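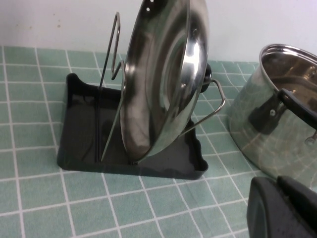

Fig. 1. Steel pot lid in a black lid holder, with a cooking pot to its right.

Unit 3: Selection methods and the structured interview
Module: Recruitment and Employment Practice
Notes prepared by Ivana Acuña, revised in July

3.1 Scope

Unit 2 dealt with the job analysis and the person specification. These notes take the specification as given and cover what follows the closing date: sifting, interviewing, scoring and the written record. Pay negotiation and pre-employment checks are left to Unit 5.

3.2 Terms

Reliability: the extent to which a method gives the same result when repeated, or when used by a different assessor.
Validity: the extent to which the result relates to later performance in the job.
Criterion: a single requirement taken from the person specification and assessed separately.
Anchor: a short written statement of what an answer at a given score contains.

A method can be reliable and have no validity. Two assessors who both mark candidates on handwriting may agree closely, and the marks will still say nothing about a stock controller's accuracy.

3.3 Sifting

Each application is read against the essential criteria only. Desirable criteria are used where the number meeting all essential criteria exceeds the number of interview places. They should not be used to rescue an application that fails on an essential one.

Worked case. Wandeck advertises a warehouse supervisor post at its Terkport site and receives 535 applications. The first sift, on essential criteria, leaves 97. The second, on desirable criteria, leaves 20 for interview. The proportion passing the first sift is 97/535, or 18.1 per cent. The proportion of all applicants reaching interview is 20/535, or 3.7 per cent.

Both proportions should be worked out again for each monitored group and compared. A large difference at one stage does not prove unfair treatment, but it does identify the criterion to be looked at first. In the Wandeck case the criterion was a full driving licence. The job analysis showed that the supervisor did not drive, and the requirement was removed before the post was next advertised.

3.4 The structured interview

An interview counts as structured for this module if it meets the following conditions.

(a) Questions are written in advance and tied to a named criterion.
(b) All candidates are asked the same main questions in the same order.
(c) Answers are scored on an anchored scale.
(d) Panel members score alone before any discussion.

Follow-up questions are allowed. They may ask for detail or clarify what has been said - they may not bring in a new criterion.

Two forms of question are in common use. A past-behaviour question asks what the candidate did ("Describe an occasion when a delivery arrived short"). A situational question asks what the candidate would do. The first puts applicants with little work history at a disadvantage, so for entry-level posts the second is often the better choice.

3.5 Scoring

Where criteria carry weights, these are fixed before the first interview. The weighted total for a candidate is the sum of each score multiplied by its weight.

Example, three criteria, scores from 0 to 5:

Planning work: weight 3, score 4, product 12
Dealing with staff: weight 2, score 3, product 6
Record keeping: weight 1, score 5, product 5
Total 23 out of a possible 30

A minimum score may be set for any criterion. A candidate below the minimum is not appointed, whatever the total.

3.6 Records

Keep the question sheet, each member's separate score sheet and the agreed scores. Notes should record what the candidate said. Remarks such as "would not fit in" are not evidence and cannot be defended if the decision is challenged.

Exercise for the seminar

Read the Valcombe case in the course pack. The panel consisted of Raghavendra Alva and Yvette Gill, who agreed their scores aloud after each candidate left the room. Identify which of conditions (a) to (d) was not met, and draft anchors for scores 1, 3 and 5 on the criterion "dealing with staff". Bring one printed copy. Facundo Leiva will take the seminar.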